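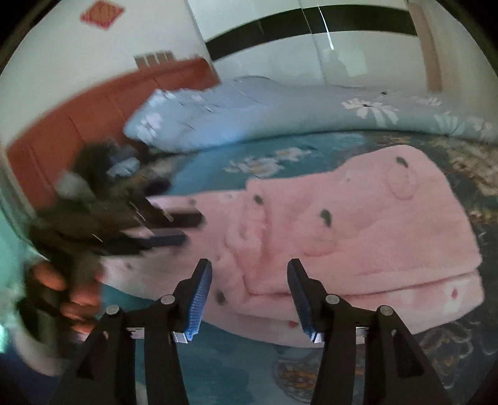
Vindstead Home Handling Project
Progress report, 2024-11-05

We are pleased to share how the good-practice rules are coming along, and there is a lot to tell! When we last wrote, the rules for collecting household demonstrations with hand-held grippers were a loose set of notes. They are now a written guide of 60 short rules, and all 3 sites (Trorthorpe, Ondrejka and Bomedstead) work from the same copy.

Clothes on beds have been our main testing ground. Soft things show up every weak spot in a rule. Our old wording said to "finish the fold," and each site read that its own way. The new wording says a fold is finished when both grippers have let go and the garment stays put on its own. Reviewers at Bomedstead tell us their disagreements over where a recording should end have dropped off sharply, and we are delighted with that.

Work to date
Recordings checked against the guide: 1,749
Recordings sent back for a second look: 103
Most of those sent back had one gripper out of view during the grasp, or moving too fast to judge.

The pace rule has been rewritten as a result. It used to ask people to "move slowly," and some of them moved so slowly that the folding looked nothing like folding. Now it asks for a normal household pace with a short pause before closing on the fabric. Ondrejka tried this first and liked it so much that the others picked it up before we had even sent the update round.

Privacy in real bedrooms got its own section. Householders agree in writing to each room, walk through it with the operator beforehand, and may withdraw a recording later without giving a reason. Family photos and mail are put away first. Bedding, furniture and everyday clutter stay as they are.

Still open
We have no good rule yet for two operators sharing one garment. Trorthorpe is drafting one. The pad-cleaning rule also needs work, as fleece sheds far more than cotton does and a fixed schedule suits neither.

The next version of the guide is due in February, and we would welcome your comments on the privacy section before then.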